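Subject: Re: [sulora-manip] Grolden handheld kit, anyone bought one?
From: Saron Ayele
To: sulora-manip list

Hi Zoia, hi all,

We have had the Grolden kit for 11 days now, on the evaluation terms from Horobets, so I can answer most of this. I've left your questions in and put my replies underneath.

On Nov 20, 2022, Zoia Moroz wrote:
> We're looking at the Grolden handheld gripper kit to replace the
> one we built ourselves, which is falling apart at the trigger.
> The Horobets page is short on detail. Before I ask for a quote:
>
> 1. How wide is the lens in practice? We work in a small room and
> our old camera loses the shelf as soon as the hand turns.

Wide enough that you will stop worrying about losing the shelf and start worrying about what else is in the picture. The gripper body takes up the bottom of the image and stays there, so you always have it as a reference. 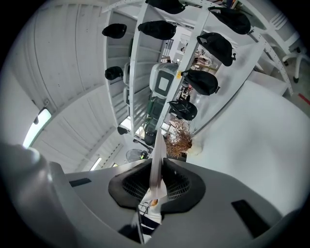

Lens coverage is the main thing you pay for with this kit, and I think it is good value on that point alone. You can turn the wrist a long way and still keep the work in view. The cost is that straight lines near the edge don't stay straight. With the tool angled up at our shelving, the uprights lean and curve, and the ceiling panels bend across the whole left side. The black bags hanging on the shelves still come through well enough to make out zippers and small clips, and that was what I cared about. Black fabric against black fabric was the case our previous camera did worst on. Bright ceiling lights end up in the picture whenever you reach upward. You can lock the exposure in the settings and I would do it on day one. It's off by default.

> 2. Is the calibration file usable as shipped, or did you redo it?

We redid it. The shipped file was fine in the center and poor toward the rim. The board that comes in the box is good quality and flat, so use that one. The procedure in the manual is for the older housing and tells you to take off a cover that no longer exists. Skip that page and go on to the next one. I sent Horobets a note and they said the new manual will be out in February.

> 3. Battery. The page says "all day" and I don't believe it.

Neither did I. We get 70 minutes of continuous recording from a full charge. If you stop between takes it lasts longer, but I didn't keep track of by how much. The battery swaps without tools. Buy a spare with the kit, they charge more for it separately.

> 4. How is the weight after a long session?

Tiring. Most of it sits forward of the hand, so you feel it in the wrist first. We trade off after each battery and that works for us. People with smaller hands here liked the grip less than I did. There's an adapter sleeve on the accessories list but it was out of stock when we ordered.

> 5. Does the recording software hold up with a few hundred takes?

We are at 500 takes. No corrupted files so far. The file browser gets slow once a session is large, and there is no way to rename a batch of takes from inside the program, so I did it with a script afterward. I can post the script if anyone wants it. You need firmware 2 on the handle before the timestamps line up properly with the gripper width. Ours came with an older version and I lost an afternoon to that.

> 6. What about background clutter? Ours is a shared room with
> people walking through and I can't clear it.

You'll get the room in your data, people included. There is a face blur option in the export step, and you should check its output by eye before you share anything. If you need a plain background, plan for it with screens. We left the room as it was.
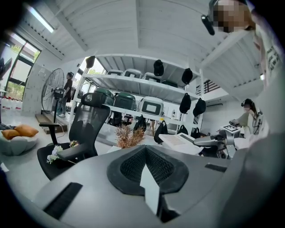
View over the Grolden gripper toward the shelving, with caps and bags on it, and the arm over the workstation at right.

Some things you didn't ask about.

The carrying case is too small once you add the spare battery and the charger. We keep the charger in a drawer.

The trigger is better than the one on the Ralel, which we had on loan last year. It has a longer travel and it doesn't stick when you let go slowly. The Ralel was lighter, though, and its software could rename takes. If your objects are small and you stay over a tabletop, I would try the Ralel first. For shelves I would take the Grolden.

Support from Horobets has been slow but correct. Expect a few days for an answer. They do read the logs if you attach them.

Spare pads can be ordered on their own. Get the order code off the packing slip, the one on the web page belongs to the old model.

I haven't tried training on any of this yet, so I can't say whether the data is better than what you have now. I'll post again when we've done that. We have to tell Horobets whether we're keeping the kit, and at the moment I'm inclined to keep it, mostly for the lens.

If you do ask for a quote, ask them to flash the firmware before it ships.

Saron

_______________________________________________
sulora-manip mailing list
To change your options or unsubscribe, see the list page.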